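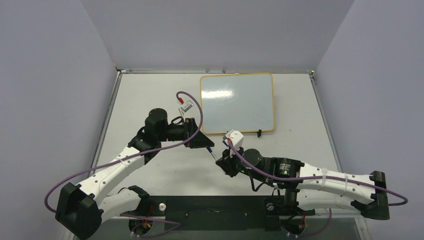
# Week 6 notes: two arms, one marker

Okay, the handwriting unit! This is the one most of you signed up for, so I've tried to write down everything I tend to say out loud and then forget to put on the course page. Read it before you come to the Schmieder lab, please. It'll save you half of your first session.

The task sounds tiny. One arm gets hold of a marker, the other arm pulls the cap, and then the arm with the marker writes a short word on the small whiteboard. Lowercase, one line, and a person who wasn't in the room should be able to read it. That's all of it, and every year it eats two full lab sessions (bring a snack, but leave it outside).

## Before you touch anything

Start the Harnine software first and wait until both arms show up in the status list. If only one shows up, close it and open it again before you go poking at cables. I know that's boring advice. I have also watched people unplug a perfectly good arm and spend the rest of the hour getting it back.

Then look at the cables. They need enough slack to follow the wrist all the way around, and they need to stay out of the space between the grippers. Move each arm slowly through its whole reach by hand and watch where the loops go. A loop that sits nicely when the arm is parked can hang right over the board once the wrist turns.

Nobody's head or hands go inside the walls while the motors are on. If the marker rolls off somewhere, stop the arms, then reach in.

## The uncapping part

Two grippers pulling on a thing the size of a finger is harder than it looks. What works best for me:

- Grip the marker near the middle of the barrel with the writing arm. Too far back and the tip wobbles later.
- Bring the second arm in along the line of the marker, so you're pulling straight. Come in at an angle and you'll twist the barrel in the first gripper, and then your pen angle is off for the rest of the run.
- Close, wait a beat, pull slowly.
- Put the cap down on the open part of the table, well away from the board. Please don't just let go of it in midair!

If the marker slips while you pull, the run doesn't count, but save the recording anyway. We'll use the slips in week 8 when we talk about failure cases, and I never have enough good ones.

## The writing part

Now for the fun bit. You'll be driving the arms yourselves for the first round, and what your hand does shows up in the letters more than you'd expect. Short words are kinder. Round letters are where people struggle, because you're steering several joints to draw one small curve, and the curve comes out with corners in it. An s is mean. An l is a gift.

Pressure is the other thing. Too light and the line breaks up, too hard and the board starts to creep across the table under the pen. I'd go in lighter than feels right and lower the wrist a hair at a time.
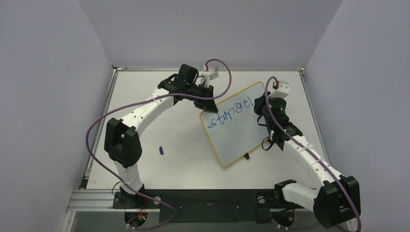

Mix up the board position between runs, too. Turn it, slide it left or right, push it farther back. If every recording has the board lying dead straight in the same spot, your model will learn that spot and nothing else, and you'll find out in week 9 when I walk over and nudge it. (I will nudge it. You've been warned.) Write along the edge of the board, wherever that edge happens to point, and use the free arm to steady things if you like.

## What to hand in

Each team hands in 68 clean runs through the Workura folder. Last year I asked for 400 from the whole class and we ended up with 600, and a lot of those were the same run over and over with the board never moved. I'd much sooner have fewer and more varied.

For every run I need:

- the word you meant to write, typed in the notes field
- which arm held the marker
- whether a stranger could read it: yes, no or sort of

"Sort of" is a real answer and I'd like to see it used. Ask someone from another team to read the board before you tell them the word — you can't judge your own, you already know what it says.

## A few odds and ends

Wipe the board after each run and check that it's clean before the next one. Faint leftovers confuse the camera views. Cap the marker whenever you take a break, since the blue ones dry out fast and the supply shop in Zornitstead closes at 5.

The sign-up sheet for lab slots is by the door, 2 hours per team. If you need a second slot, write your team name in pencil and we'll sort it out on the day.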